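**Hedia fixed duress unit, model 374**

Supplied by Navaratnam to women's shelters, transition houses and legal outreach offices. Data current at March 9, 2019.

The Hedia 374 is a wall-mounted silent alarm for interview rooms, intake offices and private bedrooms. A press on the recessed button sends a coded radio signal to the base station, which alerts on-duty staff by pager and, if the organisation has arranged it, an outside monitoring centre. The unit makes no sound and shows no light when pressed. It holds no personal information about residents.

Rooms with a single exit should have the unit fitted on the exit side, within reach of a seated adult. Keep it clear of window frames, where opening and closing can loosen the backplate.
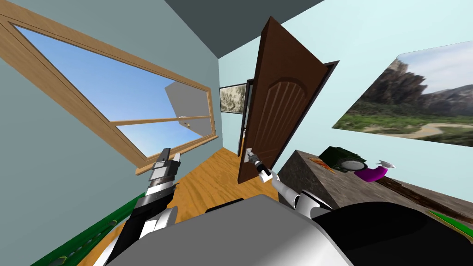 ## Specifications

| Item | Value |
|---|---|
| Weight with battery | 135 g |
| Open-air range to base station | 400 m |
| Zones per base station | 7 |
| Mounting | Two screws or adhesive plate |
| Button | Recessed, two-second hold |
| Power | Replaceable lithium cell |
| Colour | White or grey |

Range indoors depends on wall construction. Brick and steel-framed buildings normally need a Plelthorpe repeater on each floor.

## Alert handling

The base station records the zone, the unit number and the time of each alert. It does not record audio. Entries stay on the base station until an authorised user clears them, and can be exported as a plain text file for incident reporting to a funding body.

Three response levels can be set for each zone:

1. Staff pager only.
2. Staff pager, then monitoring centre if the alert is not acknowledged.
3. Staff pager and monitoring centre together.

Level 2 is the factory setting. Organisations that work with an Indigenous community liaison service can add its contact number at any level. Changes take effect after the base station restarts.

## Installation and testing

Fit the backplate, insert the cell, then enrol the unit from the base station menu. Test every unit from its final position with the door closed. Repeat the test monthly and after any building work. A unit that misses two check-in signals is listed as a fault on the base station display.
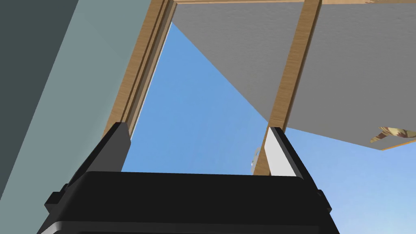
*Wooden frame and blue sky.*

## Parts and ordering

- Hedia 374 unit, white or grey
- Plelthorpe repeater, indoor
- Kemell base station, desk or wall
- Replacement cell
- Adhesive mounting plate

Units bought before August 2018 need a firmware update before they will enrol with a current Kemell base station. Return them to Navaratnam with the enrolment card.

Technical enquiries: Nilmini Kodikara. Orders and community-sector pricing: Sandamali Siddiqui.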